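Potted calamondin dropping leaves, second winter running

gevon_porch
Zone 6, so everything citrus comes inside for me in October. I have a calamondin, a Meyer lemon and a key lime. The lemon and the lime sit through the winter without much trouble. The calamondin has now dropped leaves two winters in a row. It starts after New Year and by March it is close to bare on the side facing the room. New growth comes back in May once it is outside again.

It is in a 9 inch clay pot, south window, no heater vent near it. I water when the top inch is dry. No fertilizer from November on. The leaves fall off green, not yellow, and the little stem part mostly stays on the branch. What am I doing wrong?

rnavarro
Green leaves falling with the petiole left behind is usually roots that can't keep up with the leaves. Sun comes through the glass and warms the leaves, but the pot is sitting on a cold floor or sill and the roots are half asleep. What is the pot sitting on?

gevon_porch
Tile floor. The house is at 62 at night.

rnavarro
I would start there. Get it up off the tile. A plant stand, a piece of foam board, an upside down crate, anything. I had the same leaf drop on a mandarin for three years and it stopped the winter I put it on a stool. I also run a seedling mat under it in January, but the stool did most of the work.

Prantl_B
I don't agree with the cold root explanation. It gets repeated on every citrus board and people treat it as settled. I keep 14 pots in an unheated sunroom that goes down to 40 and the root balls are colder than any tile floor. Almost no leaf drop. What I see in houses is dry air and not enough light. A south window in January is a few hours of weak sun, and the side facing the room gets nothing. OP says the bare side is the side facing the room. That is a light problem.

rnavarro
Your sunroom is cold all over, leaves and roots both, so the tree is resting. OP has a warm room and a cold pot. Those are different situations.

Prantl_B
62 at night is not a warm room. And you haven't said why only one side drops.

rnavarro
I don't know why only one side drops. Could be both things at once. The stool costs nothing so I would still try it first.

jmofokeng
Has OP said what the soil is? If it came from a big box store there's a good chance it is in straight peat, and peat that has dried out once will shed water down the sides of the pot. You water, it runs out the bottom, the top looks wet and the middle is bone dry. Stick a wooden skewer all the way down and leave it ten minutes.

gevon_porch
It's the original soil from the nursery. I slid the root ball into the clay pot two years ago and filled around it with potting mix. I'll try the skewer tonight.

gevon_porch
OK, skewer came out damp for the first inch or so and then clean and dry the rest of the way. So I guess that's at least part of it.

jmofokeng
That would do it. Put the whole pot in a bucket of lukewarm water up to the rim, leave it until the bubbles stop, then let it drain well before it goes back. Repot in spring in something with a lot of bark in it. Don't repot now.

Prantl_B
Agree with the soak and with waiting until spring. I'd still turn the pot a quarter turn every week and hang a light on the room side. A shop light on a timer is fine, 12 hours.

oakhill_ki
Can I ask a side question, because I have a calamondin too and nobody in my family will eat them off the tree. Mine fruits well, 155 last year (I keep a tally on the calendar). Do you all pick them green or wait for orange? My mother-in-law says green, my neighbor says orange, and they both have strong feelings.

mjsong
Depends what for. Green for squeezing over noodles or fish, they are sharper and smell better. Orange for marmalade. The orange ones are still sour but the peel has gone sweet, and you can eat the peel and all if you like that kind of thing. They go soft quickly once they have fully colored, so don't leave them hanging for weeks.

oakhill_ki
Thanks. How do you tell when they're ready at the green stage? Mine seem to sit at dark green forever.

mjsong
Go by feel more than color. A dark green one that is rock hard has hardly any juice in it. Wait until it gives slightly and the green starts going dull and a bit yellow.

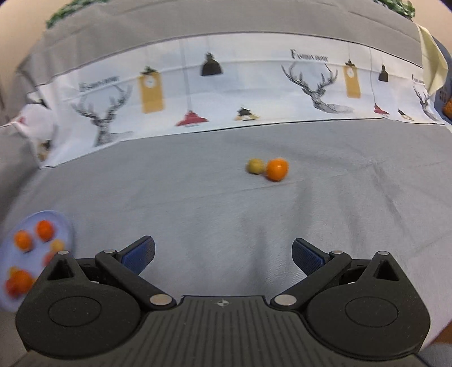
Yellow-green one on the left, full orange on the right.

mjsong
The dull yellow-green on the left is the shade I mean. Don't go by the size of the orange one, I'm only talking about color. If yours are darker than the left one, give them another week or two and check again.

oakhill_ki
That helps. Mine are a lot darker, so I have been picking too early. Explains the lack of juice.

Prantl_B
I'd add that color is not reliable indoors. Citrus needs cool nights to turn orange. In a warm house they can be fully ripe and stay greenish. Cut one open before you decide anything.

mjsong
True for the orange stage. For the green stage I still go by feel.

rnavarro
Use clippers and leave a little bit of stem on. If you pull them the skin tears at the top and they mold in a few days.

gevon_porch
Back to the leaf drop for a second. I soaked it as described and it bubbled for a good 20 minutes. It's up on a crate now, turned around so the bare side faces the glass. I haven't bought a light yet. How soon should I expect the dropping to stop?

jmofokeng
It will probably drop a few more. Leaves that were already on the way out will go regardless. If it is still losing them a month from now, go with the light.

Prantl_B
You changed three things at once, so whichever of us was right, we won't find out.

gevon_porch
I can live with that. I'll post again in March with a leaf report.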